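Egan to buy 14 robot arms after simulator trials

Packaging firm Egan is to buy 14 robotic arms for its Ivisach site, after a planning exercise carried out largely in simulation.

The company has set aside £524,000 for the arms, grippers, guarding and staff training. The first are due on the packing lines in September.

Lorcan Foley, who runs operations at Ivisach, said the firm had spent too much in the past on equipment that did not suit the job. "We wanted to try the handling work on screen before we signed for anything," he said.

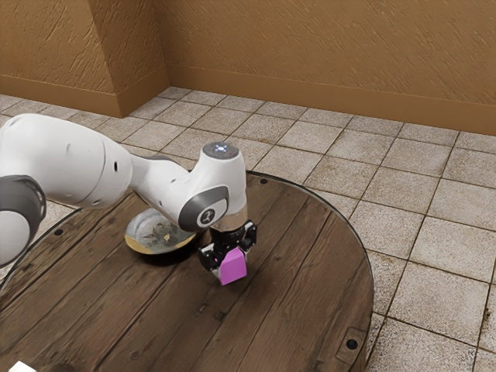
A simulated arm holds a pink cube over a round wooden table in one of the test scenes.

Software for the trials came from Cirkeo, which set up 118 handling tasks using simple blocks and household objects. Egan compared three makes of arm and two types of gripper - the cheapest pairing was dropped early on.

Zyanya Tlapale, the project's budget lead, said servicing had been the hardest cost to pin down. Quotes for a five-year contract differed by around £200 per arm per month.

A second order, for the company's smaller Sodik depot, will be considered once the Ivisach lines have been running for six months. Egan said no jobs would be lost at either site.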